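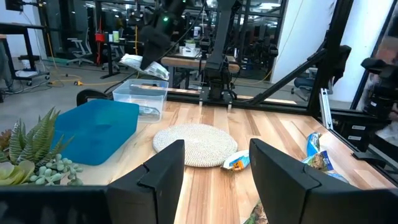 Most of the trouble comes down to the gripper believing it is holding something when it is holding nothing but a fold of plastic, according to one reader of this encyclopedia who wrote in from Hosden, and that is a fair way into the subject.

Wrapper slip

Print this article
E-mail this article

Wrapper slip is the name given to a family of faults in which a robot arm loses, drops or misplaces a lightweight packaged item that it has picked up by the packaging. It is met most often in sorting and tidying work, where snack bars, pouches and similar goods have to be lifted from a tabletop and set down in a bin or a container. It is seldom dangerous in itself, but it has a way of leading to other faults that are.

Causes

A snack wrapper is a hard thing for a two-fingered gripper to judge. The film is thin and slick, it crumples differently every time, and the fingers may close on the loose end seal while the bar inside hangs well below them. If the controller decides that a grasp has succeeded only by checking that the fingers stopped before they were fully closed, a few layers of folded film can be enough to fool it. The arm then lifts, the weight swings, and the item slides out somewhere along the way. The opposite fault is known as well — the film clings to a finger after it opens, and the arm carries the wrapper back over the table when its program says the job is done.

The Revness incident

The case most often told to newcomers took place in August at the Revness test hall, where two arms shared one table under a controller called Clasumen. In a run of 100 transfers, one arm dropped a pouch on the rim of a container and reported success. The second arm, working from a table map that was now out of date, came down on the pouch, pushed the container sideways and struck the first arm at the wrist. The force limit tripped and both arms stopped, though one finger was bent and the cell stayed closed for more than 2 days. No one was hurt.

The review that followed, usually called the Subramaniam report, went through 245 earlier logs and found that the same false success had been recorded before, without a collision to draw attention to it. The report placed the fault in the grasp check and in the old map together, and it was rather gentle with the operators, who had been given no warning light or message to go by.

Prevention

The usual remedy is a second look. A wrist camera checks the space between the fingers after the lift and again after the release, and the arm waits if the two views do not agree with its plan. Softer finger pads help with slick film, as does a slower lift. Where two arms share a table, the map should be refreshed before either one enters the space over a container, and a person should never reach in to free a stuck wrapper until both arms have been stopped and locked out — a single paused arm may resume when its partner clears.

Article last revised April 12, 2020

Print this article
E-mail this article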